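ok so I finally did the thing and quit my meal kit subscription in January, and I have thoughts. Thread, because I talked Kiều's ear off about it already and she asked me to please tell other people instead

The price crept up on me. I signed up on one of those intro deals and then just... never looked at it again?? Went back through my card statements and I'd paid them $575 since the fall. For dinners for 2! That I also had to cook!

First week without it was rough, not gonna lie. I stood in the Boutros market on Stitisley for so long that a guy asked me if I worked there (I told him where the lentils were)

What fixed it was Anas Qudah telling me to stop planning meals and plan *leftovers*. Big pot of something on night one, then it turns into two other things. Beans become soup, soup gets thick, thick soup goes on toast. I was doubtful about the toast. The toast is the best one

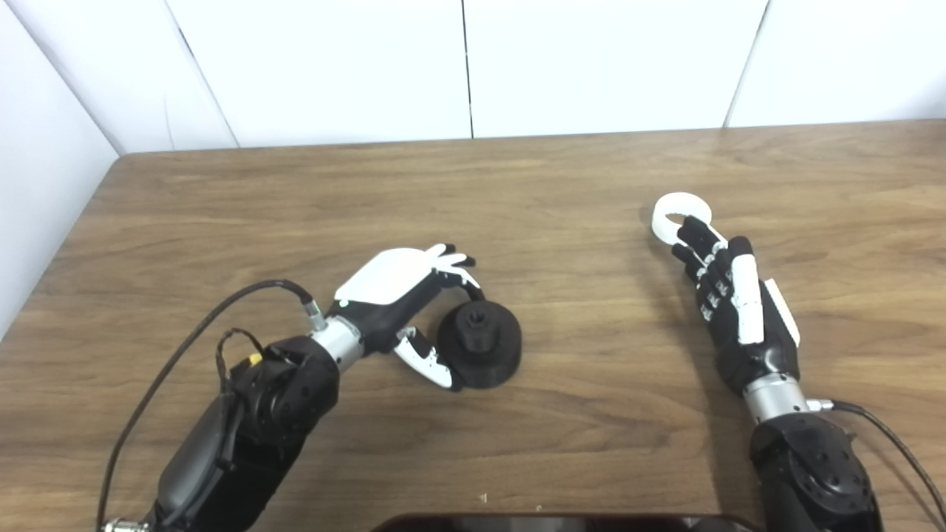

*brown tabletop, white walls, two robot arms*

Stuff I do miss: the tiny bottles of vinegar. And not having to decide. By 6pm my brain is soup already and a card with steps on it was kinda nice

Stuff I don't miss: ice packs. So many ice packs. I still have a freezer drawer full of them and I can't fit a loaf of bread in there

Somebody asked about spices. I buy mine loose from the bins at Boutros, just a couple spoonfuls at a time. Cumin, smoked paprika, and whatever the red stuff is that Kiều Phan gave me in a jar with no label (love you Kiều, please text me what this is)

Also the cancel page made me click through 2 "are you sure" screens and then a survey. I picked "other" and wrote a whole paragraph about the ice packs

Anyway it's bean night. Drop your best toast topping below, I've got half a loaf to get through and it won't fit in the freezer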